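Residency Diary, Textile Conservation Section
September, morning and late afternoon

The section opened at the usual hour. Heather Kingi had already drawn the climate readings for the Clulgate store, and relative humidity had held overnight within the permitted range. The new door seal appears to be doing its work. I signed the sheet and asked that the old seal be kept until the end of the month.

The greater part of the morning was given to the Varnell bequest of working clothes. Accession 1535, the railway porter's jacket, was passed for storage after a second reading of the condition report. Accession 3629 was not passed. The earlier report describes the lining as original, and Apolline Lemaire is firmly of the view that it was replaced, on the evidence of the thread and of a second row of needle holes at the armhole. I have asked her to set this down in writing before the file is amended. The register entry will stand as it is until then.

A longer discussion followed on the treatment of fastenings. The present guidance dates from a time when the collection held very little clothing made after the war, and it says a good deal about hooks and buttons and almost nothing about zippers. Metal teeth may corrode against cotton, and certain early plastics give off acid as they age. It was agreed that all zippers should be stored closed where they move freely, and left alone where they do not - no wax, no graphite, no force. Interleaving is to be unbuffered tissue, changed every seven years.

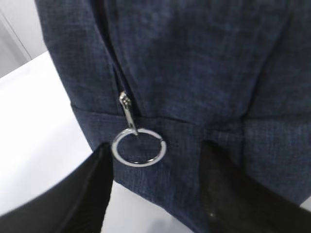

Corey Prendergast raised the matter of indigo. He wishes to limit display of the dyed pieces to three months at low light, followed by a long rest. Lachlan Rutherford, speaking for exhibitions, considered this too strict for the spring program, which depends on the blue workwear for its second room. No decision was taken. I am inclined to side with Corey, although the room would be poorer for it, and I have asked for the fading tests on the Rutkowska samples to be brought forward.

After lunch, a call with Tradport concerning the crates. Their quotation came to 3955 and does not include the return journey. Angus Whitelaw will write to them. I reminded him that the last set arrived with the foam cut too tightly at the shoulders, and that we should send patterns this time.

The late afternoon was spent on correspondence. A retired machinist in Varnell has written to offer her notebooks from the overall factory, with cutting layouts and piece rates. I replied at once to accept on behalf of the section, subject to the usual form.

Store locked at 5:40. Tissue order still to be signed.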